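Gromerlow Simulated Grasping Set: Data Card and Rules for Use

Version 2, issued 2022-03-19
Maintained by the Tremard Robot Practice Group
Contact for corrections: Kyung-hwa Ko

Purpose

This card sets out the rules under which simulated gripper episodes are recorded, checked and released. It applies to all contributors, including those at the Travbridge and Bhattacharjee sites. Where a site has its own procedure, the stricter rule is followed.

Contents

The set holds episodes rendered in simulation with a two-finger gripper. Each episode is stored in its own folder with the rendered views, the joint and finger positions, and a short text file naming the task. No real-world footage is included.

Recording rules

1. Every episode must begin with the fingers open and nothing held.
2. The object must be at rest before the first command is sent.
3. An episode may not run longer than 40 seconds of simulated time.
4. Contributors must not edit, trim or reorder an episode after it is saved. A faulty episode is withdrawn whole.
5. Changes to surface color or object texture must be entered in the site log before recording starts.

Review

Each batch contains 30 episodes. Two reviewers read the logs separately, and a batch with more than 2 faulty episodes is returned to the site. Disputes go to Imtiaz Kodikara, whose decision is recorded with the batch. The February batches were reviewed under the earlier rules and are marked as such.

Gripper view

The view from the gripper must show both fingers and the open space between them. An object may lie partly outside the view, provided that its position is logged. Reviewers should confirm that neither finger touches the object in an opening view.
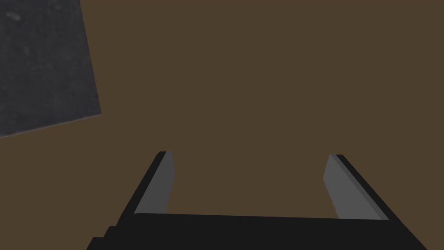

Release and withdrawal

Approved batches are released within 15 working days. Users who find an error should send the episode number and a short account of the fault. Withdrawn episodes stay listed in the index, with the reason given, and their numbers are not used again.

Prepared by Rajitha Mollah and Tharindu Mondal. Approved by Nimal Kanagaratnam.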